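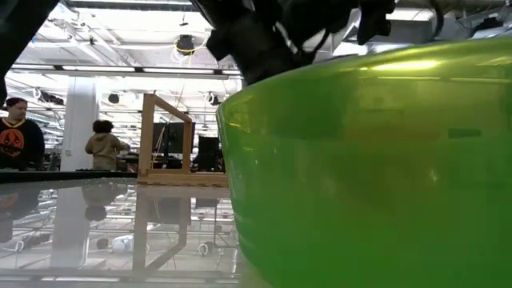

How to wash and stack colored plastic bowls so they stay nice

In our kitchen we use plastic bowls every day, for cereal, for cut fruit, for salad and for small things like nuts. They are light and they do not break when they fall, but after one year many plastic bowls look dull and have a greasy feeling. I had the same problem, and I changed a few things in how I wash and store them. On this page I write down my method.

What you need

- a soft sponge (not the green rough side)
- mild dish soap, I use the lemon one from Mets
- baking soda
- a dish rack with slats
- a thin cotton towel
- a plastic sheet or a tray to put under the rack

My rack is from a small shop in Skokham, under the name Drevutero. Any rack with open slats is good, if the air can come in from the sides.

Step 1. Empty and rinse

Take out all food rests with a spoon or with paper. Rinse each bowl with lukewarm water. Please do not use very hot water for the first rinse when there was milk or egg in the bowl, it will stick to the wall.

Step 2. Wash the inside, then the rim, then the outside

Put one drop of soap on the sponge and go in circles from the base to the top. The rim needs extra attention. Many bowls have a small edge that turns to the outside, and under this edge the grease collects. Pass your finger there at the end. If it slides and makes no sound, wash once more. A clean bowl squeaks a little.

For tomato or curry stains, mix 2 spoons of baking soda with a little water, until it is like a soft cream. Leave it on the stain for 33 minutes (I have a kitchen timer which stops there, half an hour is also fine) and rinse it well. Do not scrub with powder on a glossy bowl. The scratches are very small but they take the shine away, and on a strong color like green you will see it quickly.

Step 3. Rinse and shake

Use clear water and turn the bowl two times under the tap. Then hold it upside down over the sink and shake it. Look also at the outside base, where often there is a ring which keeps water.

Step 4. Dry before you stack

Wipe the inside with the cotton towel. After this, lay the bowls separately on the table for ten minutes. They can stand close to each other, but not one inside the other. If you stack wet bowls, they stick together and the next morning there is a smell. I lay a plastic sheet over the table so that the wood does not get spots from the drops.

Step 5. Stack them in the rack

Put the bowls one inside the other, with the open side up, at one end of the rack. I begin with the biggest one. With bowls of equal size, the order is only a matter of taste. The other end stays free for a cup or a single bowl. My habit is to leave the pink on top, with the pale green and the light blue under it, and to add the other ones when they are dry.

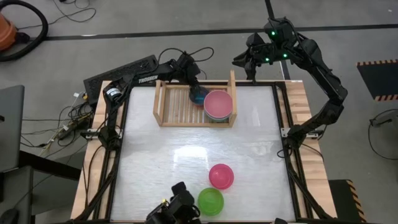 How high can the stack be?

It depends on the bowl. Mine hold 400 ml each and I do not go over five. A higher stack begins to lean, and when you pull one from the middle, the others come also. If you have more bowls, make a second stack.

Two bowls are stuck together

Do not use a knife between them. Put the lower bowl in warm water and pour cold water in the upper one. Wait 3 minutes, then turn them slowly against each other.

Cleaning the rack

Wooden slats should not lie in water. I wipe them with a damp cloth once a week and let the rack stand near the window. In September I put a little Barness oil for cutting boards on the wood, wait one night and rub off the rest with paper.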